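Automated Garment Folding: Equipment Planning Report
Prepared for the Plitosness program office, Nov 7, 2020

1. Work to date

The Toreris bench has two arms on a shared front rail, with a white work surface and a plastic basket for garments. Trials since September have covered shorts and other light clothing with drawstrings. Handling with both grippers remains the slowest part of the cycle and drives most of the requests below.

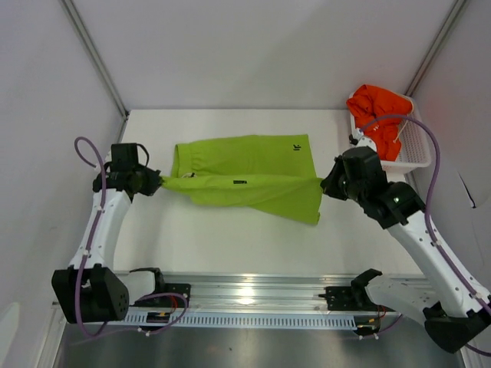 2. Equipment requests

Kamel has quoted 231 dollars per set of replacement gripper fingers. We ask for approval of two sets in this budget period. Cable ties, clips and spare connectors are budgeted at 600 dollars for the year.

A second enclosure was considered and is not requested now – the present one meets our needs through the next review. Nic Giolla has offered a service visit at 700 dollars, covering both arms and the rail. We recommend accepting, with the visit timed to fall between trial blocks. 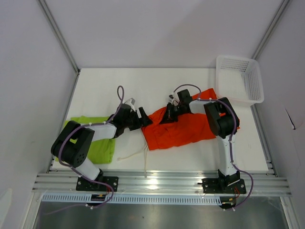 Figure 2. Both arms at work on a red garment, with a folded green cloth at left.

3. Next period

Orders will be placed within 13 working days of approval. Spending against each line will be shown in the next report.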